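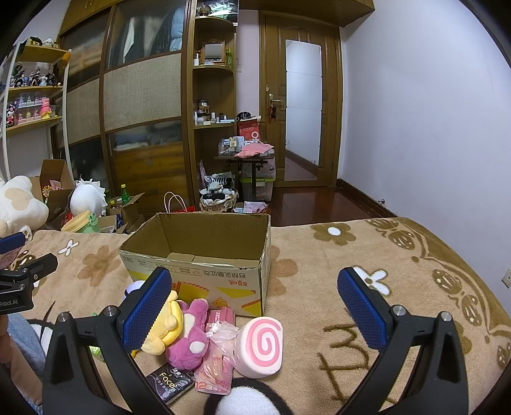 About Ulthorpe Blankets & Bedding

Hello, and thank you for stopping by. Ulthorpe Blankets & Bedding is a small family shop run by Paraschiva Anghel, her daughter and, on busy days, whichever cousin has picked up the phone. We sell blankets, quilts, pillowcases and plain good sheets, and we have been doing it long enough that some of our first customers now send their grandchildren in for a set to take to university.

Paraschiva learned the trade from her aunt, who kept a market stall with the name Bucur painted along the front in green. The stall was two trestles and a tarpaulin, and everything on it had to be folded up and carried home at four o'clock. She still folds that way, in thirds and then in thirds again, and if you buy a blanket from us it will come to you folded like that and tied with cotton tape – please do keep the tape, it's very handy for tomatoes.

We moved into the shop on Judent Lane with 46 blankets and a borrowed till. These days we keep around 3000 pieces between the shop floor and the dry room upstairs, so if you can't see the size or colour you're after, do ask, as there's a fair chance it's on a shelf over your head. We have always had a soft spot for a big bold pattern, the kind you remember from your nan's spare room, and we will happily spend half an hour helping you match one to your curtains.

We also mend. Bring in anything with a worn edge or a pulled thread and we'll tell you what can be done and what it would cost before we start. Binding a single blanket usually takes us a week, a little longer in February when everybody has just noticed the draughts. Old woollen ones are our favourites.

The shop is open every day except Tuesday, when Paraschiva drives over to Zutedow to see the weavers and, I suspect, to have a very long lunch. The kettle goes on at ten. There is a chair by the window for anybody who would like to sit down while they decide, and dogs are welcome as long as they stay off the quilts.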